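Basket Questions, Answered (Mostly)
Last updated Saturday, April 18, 2026

I put up one post about baskets and my inbox hasn't been the same since. I love it, keep them coming! I've pulled the questions I get most into one page so you don't have to dig through the comments.

Why baskets and not bins with lids?

Because I won't use a lid. I know myself. If I have to lift something off before I can drop the mail in, the mail lives on the counter forever. An open basket asks nothing of me (and the mail still gets sorted, usually on Sunday night, usually in front of the TV).

How do you clean a woven one? 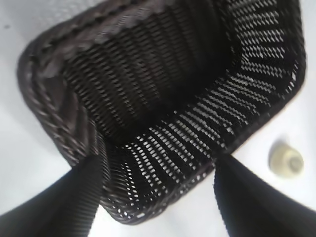 Crumbs are the whole battle. I turn the basket upside down over the trash, give it a few good smacks on the bottom, and then go over it with the vacuum brush on low. A tight weave like the dark brown one I have out, with all those little slots and diamonds running through the sides, will hang on to dust, so I follow up with an old toothbrush. If yours is plastic, you can go further and rinse it in the tub with a drop of dish soap. Real wicker gets a barely damp cloth from me and then a long dry by a window. Please don't soak it! I did that to a Griler bread basket years ago and it dried shaped like a potato chip.

How do I tell plastic from the real thing?

Look at the ends of the strands, if you can find any. Natural ones tend to be a bit hairy and uneven, and plastic ends look clean, like a cut straw. The label helps too, obviously, but mine are always long gone by the time I wonder.

Won't small stuff fall through the holes?

Paper clips, yes. Hair ties, no. For anything tiny I put a liner in. You can buy them, but I cut mine from leftover shelf paper. Trace the bottom, cut a little inside the line, round off the corners, done. I got a roll of 300 inches from Grement and I think I'll be leaving it to my grandchildren.

Dark or light?

Dark, for me, every time. Light ones are so pretty in the store and then somebody sets a coffee mug in there. The one thing dark brown will show is flour, so I keep it out of the baking corner.
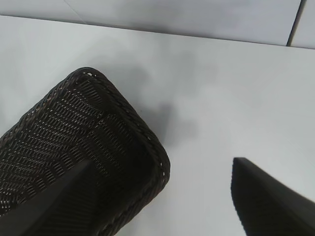
Dark brown basket on the pale table. I like the contrast!

What size should I get?

Measure the shelf first and then take off an inch on each side for your fingers. I skipped that once with a set from Rahimi and had to pry the thing out with a spatula. If it's going on a table, size matters less, but leave yourself room to eat.

Square corners or rounded?

Rounded. You lose a little space in the corners, sure, but I bump into everything, and a rounded corner with a braided rim is a lot kinder to a hip. It's easier to wipe out, too.

How much do you spend?

My ceiling is 20 dollars. I broke it one time for a Hesus hamper and I regret nothing.

How many baskets do you own?

17. Next question!

Are you doing the basket swap again?

Yes, in May! Details will go up on the swap page once I've picked a weekend. Bring them clean, please, and check the bottom for loose Cheerios.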